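Natureza > Estações do ano > Perguntas difíceis

As vacas deitam-se. Vai chover?

332 partilhas · 5 comentários

De certeza que já ouviste alguma destas frases. Andorinha a voar baixo, chuva a caminho. Vacas deitadas no prado, chuva também. Casca de cebola grossa, inverno duro. Formigas a subir pela parede, trovoada. Quem as diz costuma dizê-las com um ar muito seguro, e os adultos à volta acenam com a cabeça.

Eu tenho as minhas dúvidas, e acho que tu também devias ter. Duvidar é pedir para ver as contas, coisa que se pode fazer com boa educação.

Comecemos pelas vacas, que são grandes e fáceis de observar. Uma vaca passa boa parte do dia deitada. Come erva, deita-se e fica a ruminar, ou seja, volta a mastigar o que já tinha engolido. Faz isto com sol, com nuvens, na segunda e no domingo. Portanto, se hoje choveu à tarde, é quase certo que de manhã havia uma vaca deitada em algum lado. E se não choveu, também havia. Só que nesse dia ninguém se lembrou de olhar para ela.

Guarda esta ideia, que vai ser precisa mais à frente: a nossa memória gosta de acertos e deita fora os enganos. Chama-se viés de confirmação. É um nome comprido para uma mania muito comum.

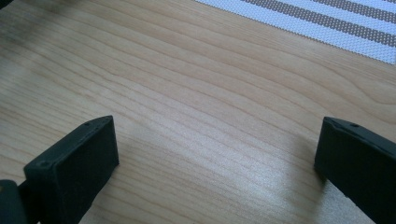 Mas as andorinhas voam mesmo baixo antes da chuva, eu já vi, e mais do que uma vez! A queixa chegou de Skultton e merece resposta a sério.

Acredito que tenhas visto. As andorinhas comem insetos em pleno voo, e vão atrás deles para onde eles estiverem. Em dias quentes e calmos, o ar que sobe do chão leva consigo muitos bichinhos, e as andorinhas sobem também. Em dias frescos ou com vento, os insetos podem ficar mais perto do solo. Até aqui, a história faz sentido. O problema vem a seguir. Um dia fresco e ventoso pode acabar em chuva, ou pode acabar só fresco e ventoso. Além disso, as andorinhas voam baixo por cima dos lagos e dos campos acabados de cortar, onde há comida com fartura, esteja o céu como estiver. A andorinha anda à procura do jantar. O que ela sabe sobre amanhã, não sabemos.

E as cebolas?

A cebola é o meu caso preferido, porque é o mais atrevido. Diz-se que, quando a casca vem grossa, o inverno vai ser rigoroso. Ora, a cebola é colhida no verão. A grossura da casca depende da variedade, da água que a planta teve, do calor que apanhou e do modo como secou depois. Tudo isso já aconteceu. Uma cebola pode contar-te alguma coisa sobre o verão que passou, mas para saber do mês de novembro precisava de adivinhar, como qualquer outra hortaliça.

Há quem responda que o ditado é muito antigo e que, se fosse falso, já tinha sido esquecido. Não me convence. Em 1066 passou no céu um cometa muito brilhante, o mesmo a que hoje chamamos Halley, e muita gente achou que ele anunciava desgraças. Essa crença também era antiga. O cometa continua a dar a sua volta, passa por cá de setenta e tal em setenta e tal anos, e desgraças há em todos os anos, com cometa ou sem ele.

Então é tudo mentira?

Calma, que também não disse isso. Há sinais que funcionam, pelo menos um bocadinho, e vale a pena perceber porquê.

As pinhas, por exemplo. Uma pinha seca e caída no chão abre as escamas quando o ar está seco e fecha-as quando está húmido. Nem sequer precisa de estar viva para isso: as escamas são feitas de camadas que incham de maneira diferente quando apanham humidade, e por isso dobram. A pinha mede a humidade de agora. Se o ar ficar muito húmido, talvez chova, talvez haja só nevoeiro.

Os grilos também dão uma informação a sério. Cantam mais depressa quando está calor e mais devagar quando refresca. Um grilo é um termómetro aceitável, embora muito mais difícil de pendurar na parede. Repara que nos fala da temperatura desta noite. Da de amanhã não diz nada.

O céu vermelho ao fim do dia é um caso intermédio. Nos sítios onde o mau tempo costuma vir do oeste, um pôr do sol avermelhado pode querer dizer que desse lado o ar está limpo e seco. Às vezes acerta. Em lugares onde o tempo vem de outra direção, a regra perde o sentido, e o poeira no ar também pinta o céu sem pedir licença.

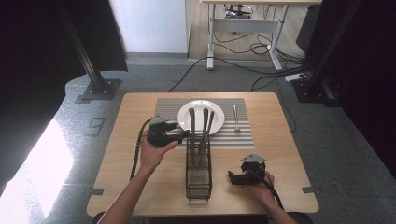
Turunen, quinta-feira, 7 de março de 2019

Hoje as formigas subiam em fila pelo muro da horta, a uns 800 metros de altitude, e toda a gente me garantiu que vinha aí trovoada. Apontei a previsão no caderno antes de olhar para o boletim meteorológico, que é a única maneira de não fazer batota. À noite o céu estava cheio de estrelas. Fica registado: formigas, um engano.

Um engano só também não prova nada, claro. Se eu tivesse apanhado uma molha, também não ficava provado que as formigas sabiam. Para desconfiar como deve ser, é preciso muitos dias, e é aqui que entras tu.

Arranja um caderno e escolhe um único sinal. Pode ser a vaca do vizinho, as andorinhas do telhado ou uma pinha no parapeito. Todos os dias, à mesma hora, escreve se o sinal apareceu. No dia seguinte, escreve se choveu. Vais ficar com quatro tipos de dias: houve sinal e choveu, houve sinal e não choveu, não houve sinal e choveu, não houve sinal nem chuva. A maior parte das pessoas só se lembra do primeiro tipo. Tu precisas dos quatro.

Ao fim de uns meses, compara. Se choveu tantas vezes depois dos dias com sinal como depois dos dias sem ele, o sinal não serve para nada, por muito bonito que seja o ditado. Se houver diferença, desconfia mais um pouco e continua. Em Mumar chove tanto em novembro que até um sapato velho em cima do muro parecia um grande adivinho, se só o puséssemos lá nesse mês.

E já agora, faz o mesmo com este texto. Vai ver uma pinha, molha-a e espera umas horas. Se ela não fechar, escreve-me.

Comentários: 5

Artigos relacionados
Os sapos sabem contar os dias?
Porque é que algumas árvores florescem antes de ter folhas
O rio Sovus muda mesmo de cor na primavera?
Lua cheia e sementeiras: o que se sabe e o que se repete
Como fazer um caderno de campo que aguente a chuva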